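SPEAKER NOTES
The Things on the Table: Small Surfaces and How They Fill Up
Evening session, August. Running order after the welcome. Water on the lectern, please, and not the fizzy kind.

Opening

Wait for the chairs to stop scraping. They will not stop scraping. Start anyway.

Say hello, say thanks to Flestard for the hall and for the biscuits, which I have already been at. Mention that the title in the program is the old title. The old one promised "secrets." I have taken the secrets out because there weren't any.

First question to the room: who has a surface at home that was meant for one job? Hands up. Keep them up if it still does that job. (Pause. Enjoy the arms going down. At the Drinetti talk there was one arm left and it belonged to a man with an ironing board.)

My case tonight is small and I intend to make it slowly. A table collects whatever the room has failed to find a place for. If you want to know what a room is missing, look at the table. If you want the table back, leave it alone and fix the room.

Part one: the fruit bowl

Everyone tidies around the bowl. I have cleared a lot of tables with a lot of people and the bowl is always the last thing anyone will move. Mail goes, keys go, the charger for a phone they no longer own goes, eventually. The bowl stays put as if it came with the lease.

I used to be against bowls. I wrote a rather pompous handout for the first Guravance workshop telling people to keep fruit in a drawer. Two people tried it. I heard about the pears later and we will not go into the pears.

So I have come round. The bowl is fine. A bowl says "food lives here," and it says it well enough that people mostly obey. The trouble starts when it's the only container in reach, because then it also says "batteries live here," and "so do coupons." A big bowl with very little in it is under constant threat.

The one on the screen is a peachy color with a wavy edge, and it is still holding out. An apple, and something dark that I'd put money on being an avocado. Not a coupon among them.
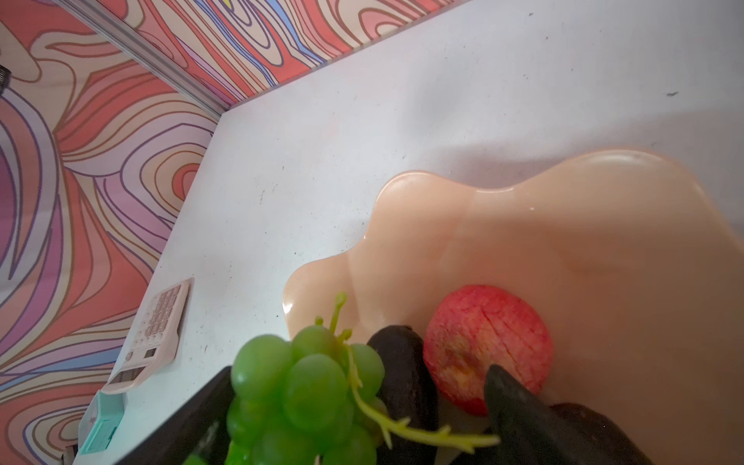

People ask me what size to get. Get one smaller than you want. You buy for the fruit you imagine eating, the big heap from a painting, and then you go on eating the same amount of fruit you ate before. The space left over belongs to the batteries.

If there's a laugh here, let it finish. If there isn't, go straight on to the walls and don't explain the joke. (I explained the joke at Drinetti. Long evening.)

Part two: walls

Aside on pattern. I like a loud wall. This puts me at odds with most of my trade, who would paint the inside of a shoe white if you let them. They say a busy wall makes a room look untidy. I say a busy wall draws fire. Give the eye pink and lavender swirls to argue with and it's a lot more forgiving about a few scuffs on the tabletop.

The table itself I do want plain. White is cruel, it shows every speck, and I recommend it for exactly that. You'll wipe it more often. You'll complain, too, and I'm happy to take those by email.

Check the time. If we're past the halfway mark already, drop the Bhutto story. If not, tell it short: they asked for more table space, we measured, they had loads of table. What they had was 100 pens. We bought a basket.

Part three: get it off the table and onto the edge

Slow down here, it's the only practical bit and people like to write it down.

Small things want to be within arm's reach. They do not need to be on the surface. The gap between those two statements is where I make my living.

Wire baskets, hung at the side or along the back. You can see into them, dust falls through, and they cost very little. Fix them with zip ties if there's a rail to tie to. I know zip ties look temporary. I have zip ties at home that have outlasted 2 sofas.

Use a basket with compartments for the stuff you reach for all day. A marker gets its own section. Without sections everything slides into one corner and you are back to rummaging.

And leave one basket with nothing in it. This always gets a groan. People see an empty basket as a failure of nerve. Keep it anyway, for whatever turns up next week that has no home yet. Otherwise it's going in with the apple.

Next slide has both kinds, black wire, one at the back and one on the left. Give them a moment with it and have some water.
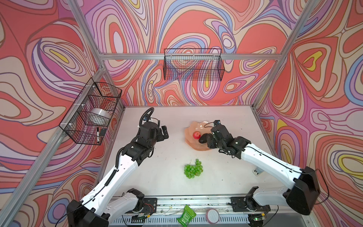

Homework and questions

Ask them to go home and pick one table. Just the one. Take off everything that isn't used there, put it on the floor, and live with the floor for 3 days. Whatever gets picked up and used earns a basket. The rest can be discussed.

Likely questions: cables (yes, I know), other people's belongings (no, you can't), and whether a chair counts as a surface. A chair counts. The chair in the bedroom counts double.

Sign-up sheet for the next Guravance workshop is by the door. Bring back the pen.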